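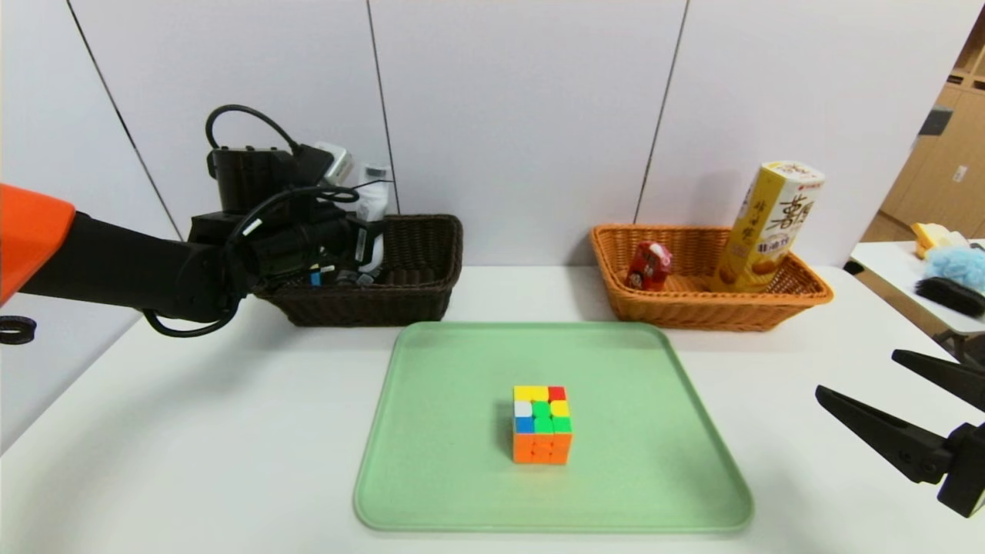
테이블 위 연두색 트레이와 큐브

회사소개

프리줌게이트(Prisumgate) 상업용 부동산 임대차 자문. 사무실, 리테일, 소형 물류창고. 주거는 안 합니다. 아파트 문의 전화가 계속 오는데 죄송하지만 도와드릴 수가 없어요.

하는 일

임차인 쪽 일이 제일 많습니다. 이전할 사무실 찾기, 조건 비교표 만들기, 임대인하고 협상, 계약서 검토 일정 잡기, 원상복구 범위 정리. 입주하고 나서 관리비 정산 안 맞을 때 같이 들여다보는 일도 합니다.
임대인 쪽은 공실 마케팅하고 재계약 위주. 건물 통째로 맡는 PM은 현재 한 곳만 하고 있고 당분간 늘릴 계획 없음.
매매는 기존 고객 건만. 신규 매매 의뢰는 소개로 오신 경우에 한해서 상담 후 결정합니다.

어떻게 시작했나

처음엔 리테일만 했습니다. 1층 상가, 권리금 얽힌 자리들. 그러다 매장 내던 고객이 본사 사무실도 봐달라고 해서 오피스로 넘어갔고 지금은 오피스 비중이 더 큽니다. 물류창고는 제일 늦게 시작. 층고, 바닥하중, 접안 대수, 화물차 회전반경 이런거 처음부터 다시 배웠습니다. 지금도 냉동창고는 안 받아요. 저희가 모르는 분야라서 아는 업체로 연결해 드립니다.

현재 상담역 포함 25명. 팀은 3개로 나뉩니다.

오피스팀 - 전용 70평 이상 위주. 그 이하도 받긴 하는데 물건이 많지 않아서 시간이 좀 걸립니다
리테일팀 - 로드숍, 오피스 지하 아케이드, 대형몰 입점 조건 협의
산업팀 - 창고, 지식산업센터, 작은 공장. 현장 답사 많음

리서치는 따로 팀이 없고 각 팀에서 돌아가며 씁니다. 분기 자료 이름이 플로틀리(Plotley)인데요, 공실률이랑 실질임대료 표가 대부분이고 글은 짧습니다. 렌트프리 반영 전 숫자와 반영 후 숫자를 나란히 넣습니다. 1분기 호는 4월에 나갑니다. 메일 구독 신청하시면 보내드려요, 무료.

진행한 일 몇 가지

그레르케로(Grerkero) 본사 이전. 전용 1,633㎡, 두 개 층. 원래는 한 층으로 찾다가 엘리베이터 대기 문제 때문에 저층 두 개 층으로 바꿨음. 협상에서 제일 오래 걸린 건 임대료가 아니고 간판 위치와 주차 대수였습니다. 인테리어 기간 렌트프리는 따로 받았고요.

오랄(Oral) 매장 재계약. 임대인이 바뀐 직후라 서류 확인부터 다시. 특약 두 줄 고치는데 미팅을 여러번 했습니다. 결과적으로 기존 자리 그대로 유지.

그 밖의 건은 비밀유지 조항 때문에 여기 못 올립니다. 상담 오시면 말씀드릴 수 있는 범위에서 말씀드릴께요.

수수료

법정 요율 한도 안에서 받습니다. 금액은 첫 상담 때 서면으로 드리고 중간에 안 바꿉니다. 중개 없이 자문만 하는 경우(조건 검토, 재계약 전략 등)는 별도 용역계약으로 가고 부가세 별도. 답사만 하고 계약 안 하셔도 비용 없음. 단 지방 창고 답사는 교통비 실비 청구할 수 있어요. 미리 말씀드립니다.

한 거래에서 임대인 임차인 양쪽을 같은 담당자가 맡지 않습니다. 저희가 임대 대행하는 건물을 저희 임차 고객이 보고 싶어하는 경우, 양쪽에 먼저 알리고 동의 받은 다음에 답사 잡습니다.

상담 전에 준비해 주시면 좋은 것

현재 임대차계약서 사본 (만기일, 해지 통보 기한 확인용)
최근 관리비 고지서
인원수, 회의실 필요 개수
희망 지역 두세 군데. 없으면 직원분들 출퇴근 노선이라도
입주 희망 시점

만기 임박해서 오시면 선택지가 확 줄어요. 자동갱신 통보 기한 지나서 오시는 분들이 제법 계십니다. 계약서 어디에 있는지 모르겠다 하시면 일단 그냥 전화부터 주세요, 같이 찾아보면 됩니다.

채용

오피스팀 경력 상시. 공인중개사 자격 있으면 좋고 없어도 지원 가능, 입사 후 취득하시면 응시료 지원합니다. 산업팀은 운전면허 필수. 신입은 올해 상반기에는 계획이 없습니다. 이력서 양식 자유, 사진 빼고 보내주세요.

문의

평일 업무시간 내 전화 또는 문의하기 페이지. 점심시간에는 전화 연결이 잘 안됩니다. 문의글은 다음 영업일까지 답변. 물건 주소나 건물명 적어주시면 담당 팀으로 바로 넘어갑니다.
방문 상담은 예약제이고 건물 주차는 1시간 무료, 등록은 안내데스크에서.

영문 소개 페이지는 준비중임니다.

최종 수정 2022년 2월 24일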